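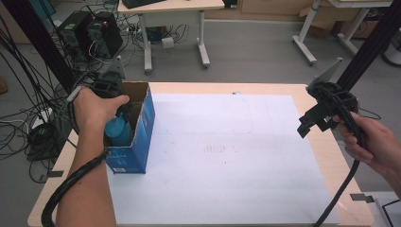
The boxed-bottle task on the hand-held pair, left gripper in the box and right gripper standing by.

Two Hands Are Better Than One: Notes from the Gripper Trials

Those of you who dropped by the Cukdale workshop this summer will know that we have been up to our elbows in grippers, and a good many of you have written in to ask how it's all going and when you can have a try yourselves. Well, it's going nicely, thank you, and there is a sign-up note at the bottom of this item, but please do read the middle part first (I worked hard on it!).

The question we set ourselves was a simple one. For teaching a pair of arms to do small packing jobs, is it better to drive the arms from across the room with the old Werkard controllers, or to pick up a pair of hand-held grippers and do the job at the table yourself? We had a strong hunch, and I should admit it was my hunch, that the controllers would win on neatness. They have had years of fiddling and everyone here knows their moods. The hand-held pair came to us from the Trovdale shop in a crate full of foam and with a very short manual.

We tried three jobs with each setup. The first was folding a hand towel, the second was stacking cups, and the third, which has become everyone's favorite and also everyone's headache, was getting a plastic bottle out of an upright cardboard box and setting it down on the sheet. Each person did every job 20 times with each setup, with a good long break for coffee in between, and by the end we had 1385 recordings, counting the practice runs and the ones where somebody sneezed.

The towel went to the hand-held grippers by a mile. You can feel the cloth tug at you, and your hands know what to do about it before you've had time to think. Cups were much closer, and a couple of our steadier people were a touch neater on the controllers, which cheered me up no end.

The bottle is where it got interesting. A blue box with a glossy, pale turquoise bottle down inside it doesn't sound like much of a challenge until you have to get two black fingers past the flaps, and the shoulder of the bottle is rounded, so if you close too high the fingers want to ride up and off. With the controllers most of us came in too steep and bumped the cardboard. With the gripper in your hand you tilt your wrist a little without meaning to, the way you would reaching into a cereal box, and in you go. The other hand can wait close by until it's wanted. I liked that very much.

Now for the grumbles, and there were some. The corrugated cables are thick, and they like to wander around your wrist and down your arm, so that after half an hour you feel a bit like a vacuum cleaner. We have asked Trovdale whether a softer one can be had. The grippers also get heavy sooner than you expect, and we now swap people after 9 runs, which has done wonders for everybody's temper. And please, if you are using the big table, leave the white sheet where it is and don't undo the clips on the table edges! Smoothing out every last wrinkle is a lovely thought, but the sheet has been shifted more than once and then we have to line everything up again.

Next up is the Trujillo jaw set, with wider pads and a gentler spring, which should be fitted by September. We'll run the same three jobs so the numbers can sit side by side, and I would dearly like to add something with a screw lid if we can agree on which jar.

Sign-up for the next round is on the sheet by the workshop door. You don't need any experience, left-handers are especially welcome, and short sleeves are a good idea on account of the cables.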